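Notas do orador — Arrumar as compras: do saco à fruteira
Encontro de economia doméstica, sala 2
Leonidas Kokkinos

Abertura

Bom dia. Agradecer à Agnes Myklebust o convite e avisar que a apresentação tem uma parte prática no fim, com os sacos que estão na mesa lateral. Pedir que desliguem o som dos telefones.

Perguntar à sala: quem arruma as compras mal chega a casa? Esperar pelas mãos. Quem deixa os sacos na bancada até à hora do jantar? Esperar outra vez. Eu pertenço ao segundo grupo, ou pertencia até começar a prestar atenção à fruta que deitava fora.

Ponto de partida

O tema é pequeno de propósito. Vou falar dos minutos entre pousar o saco e guardar o que vem lá dentro. Não vou falar de listas de compras nem de preços, isso fica para a Zainab Ezeani, que fala a seguir a mim.

Durante o mês de maio apontei num caderno o que acontecia a cada saco que entrava em minha casa. Foram 27 sacos. Em quase metade, a fruta ficou fechada no plástico até ao dia seguinte. Não é um estudo, é o caderno de uma pessoa. Dizer isto com clareza, porque da última vez alguém me pediu a metodologia.

O saco

Falar do saco de plástico fino com asas, o mais comum nas mercearias do meu bairro. É leve, dobra-se para qualquer lado e não fica de pé. Quando se pousa, a fruta rola para onde quer e o plástico encosta-se a ela. As asas costumam vir torcidas da viagem, e com as mãos ocupadas é fácil puxar pelo sítio errado e rasgar.

Mostrar a imagem e deixar uns segundos.
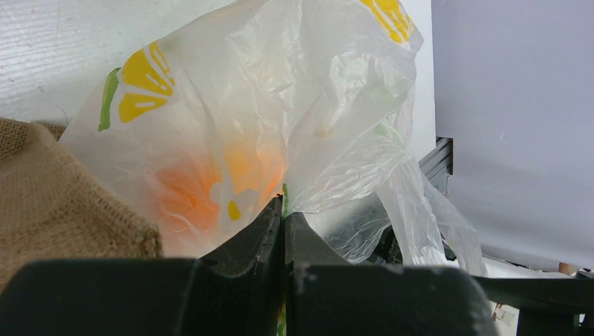
Saco fino com citrinos impressos, ainda com o conteúdo dentro.

Chamar a atenção para o que se vê sem abrir: manchas quentes, alaranjadas, mais fortes onde o plástico encosta. Dá para perceber que há alguma coisa lá dentro, mas não em que estado está. Uma nódoa na casca passa por sombra e uma ruga do plástico passa por nódoa. Por isso insisto em esvaziar o saco todo em vez de espreitar e tirar só o que apetece.

Notar também o lado direito, muito franzido. Nos sacos assim, começo sempre por alisar a parte apertada com os dedos antes de procurar a abertura.

Nota para mim: não me alongar com os desenhos dos sacos. Na sessão do Pleltano perdi cinco minutos com isso.

A ordem que uso

Ler devagar, há quem tome notas.

Limpar a bancada antes de pousar seja o que for.
Pousar o saco deitado, com as asas viradas para nós.
Abrir as asas e alargar a boca com as duas mãos.
Tirar a fruta peça a peça e pousá-la num pano.
Separar a que está tocada e deixá-la à frente, para comer primeiro.
Guardar o resto.
Sacudir o saco, dobrá-lo e metê-lo na gaveta dos sacos.

O pano pode ser qualquer um. Uso um de algodão velho, e o Chibuzor Bassey usa papel de cozinha. O que interessa é que as peças não rebolem para o chão.

Onde guardar

Laranjas e limões: fruteira aberta se forem para gastar depressa, gaveta do frigorífico se forem para durar. Soltos nos dois casos. Bananas à parte, que amadurecem o que estiver ao lado. Tomates fora do frigorífico enquanto estiverem rijos.

Se perguntarem pela lavagem: eu lavo na altura de comer. Lavar antes e guardar com humidade deu-me mau resultado, sobretudo com as tangerinas.

O saco vazio

Dobro em tira, depois em triângulo, e prendo a ponta. Fazer a demonstração — levar um saco já alisado no bolso, porque os da mesa ficam para o público. Os rasgados não vão para a gaveta. Os que trazem humidade ficam abertos sobre o escorredor antes de dobrar.

O Nikau Maihi não dobra nada e mete tudo num tubo de pano pendurado atrás da porta. Funciona, e ocupa menos tempo do que o meu triângulo.

Parte prática

Grupos à volta da mesa lateral. Cada grupo recebe um saco fechado e um pano. Esvaziar, separar, dobrar. Sem cronómetro. Passar pelas mesas e ver como abrem as asas; quase toda a gente puxa só por uma.

Perguntas

Se não houver nenhuma, contar a da gaveta que deixou de fechar. No fim, recolher os panos e devolver a fruta à Agnes.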